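About Us
Susine Equipment Planning

Susine advises pharmacies, clinics and small laboratories on the purchase of automated handling equipment. The company does not manufacture machines and accepts no commission from those who do. Clients engage us before a purchase is made, and our fee is agreed in writing at the start.

The firm was founded by Blandine Lacroix and Ginette Moulin, who had managed purchasing for a regional pharmacy group and had seen equipment budgets fail for ordinary reasons - floor space measured too late, service contracts left out, training charged to the wrong year. Today a staff of 12 works from our offices in Curnitz. We have completed 243 equipment plans to date.

How We Work

Each engagement begins with a site visit and a review of current workload. Our planners then prepare a written budget covering the purchase price, installation, spare parts, operator training and five years of maintenance. Clients receive the full worksheet and may share it freely with their board or lender.

Where a client is considering a robot arm, we recommend a bench trial before any order is signed. Trials are directed by Nelli Jääskeläinen and use the containers the client handles every day. Pill bottles, bins and table height are agreed in advance, and suppliers are asked to work to the same trial sheet. 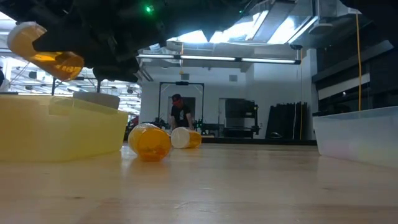 Trial results are entered in the Virk worksheet, our standard costing form, alongside the supplier's quotation. Grippers and fingers are listed separately from the arm, as they are replaced on a different schedule and are often quoted by a different firm.

Planning Calendar

Most of our clients set their capital budgets in October. Requests for a plan in the coming budget year should reach us by the end of June. Smaller reviews - a single quotation or a lease renewal - are accepted at any time.

Contact

New inquiries are received by Fiorella Piras, Client Services. Questions regarding existing plans should be addressed to Jacqueline Riviere, Head of Budget Review.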